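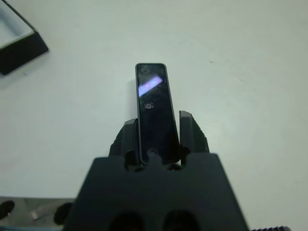 A gripper with a slim black part between its fingers, and an open black box on the table behind.

Every few months someone sends me a demonstration and asks whether I have changed my mind. I have not. I write control software for machines that pick things up, and my complaint has hardly moved in years: we are spending our effort on the clever end of the job and leaving the dull end to chance. The clever end is the learned model that looks at a camera picture and says where the hand should go next. The dull end is everything that decides whether the hand should be allowed to.

Take a part like the one at the top of this page. It is thin, dark and shiny, and it has a bright streak of reflected light across its face. To you and me it is an easy thing to look at. To a perception system it is three small circles and a moving highlight on top of very little else. Shift the arm slightly and the highlight goes somewhere new, and software that has quietly learned to use it as a landmark will follow it. I have watched this happen. The pose estimate slid across the part while the part stayed exactly where it was, and the confidence score never dipped.

The usual answer is more data. Trilok Jaiswal, with whom I have been having this argument since we both worked on the Ullgate line, says the streak is only a gap in the training set and will close like all the others. He may be right about the streak. But a week after we had dealt with reflections at Ullgate, the supplier changed the film on the parts and we were back to collecting again. At what point do we admit that the thing we are fitting is our own bench, under our own lights?

Wrist cameras make this worse in a way I don't see discussed much. People like them for good reason. The view goes where the hand goes, the calibration is simpler, and the hand itself is always in shot as a fixed reference. Yet a wrist camera looking along the fingers sees the object at its steepest angle just when you most want to measure it. Once the part is held, its near end is down between the fingers and its far end has shrunk with distance. Ask such a camera how many degrees the part is leaning and it will give you a number. I would not push anything into a slot on the strength of it.

So what would I do instead? Mostly old things. Put a force limit under the planner that the planner cannot raise. Check the width of the grip against the width the part ought to have, and stop if they disagree. At Veststead we had a placing routine that failed on one part in 60, and 2 weeks of retraining hardly touched it. A grip-width check and one retry took an afternoon. It was ugly code, and I was told so in the review, but it is still running.

I asked the Kovholm people about the same thing when I visited in August. They have a handsome planner, far better than mine, which redraws its path many times a second. I wanted to know what it did when the camera picture was late. There was a pause, and then someone said it used the last one. For how long? They went off to look. The answer was that there was no limit in the code at all. A good planner will carry on quite happily with a stale view of the world, and its motion will be lovely and smooth the whole way.
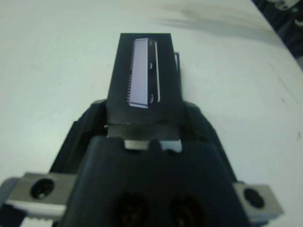

What a printed face does to a vision system

Flat parts with pictures on them deserve their own grumble. A pale drawing on a black plate gives a feature detector plenty to hold on to, more than the plate's own edges do, and a drawing with a slanted bottom and a boxy look suggests a solid shape where there is only a flat one. I want the software to know the difference between the outline of the thing and the outline of what is printed on the thing. Ask your supplier which of the two it is tracking. Hettiarachchi's toolkit will at least draw the matched edges on the screen for you, and I would take that window over another decimal place on the accuracy figure.

None of this means learned models have no business in the loop. I use one. It proposes grasps, and it is better at it than anything I wrote by hand. I only want its proposals to arrive at a piece of plain code that can say no, with a log line saying why, and I want that code written before the demonstration is filmed. Trilok thinks I will come round in a year or so. He has been saying that since Ullgate as well.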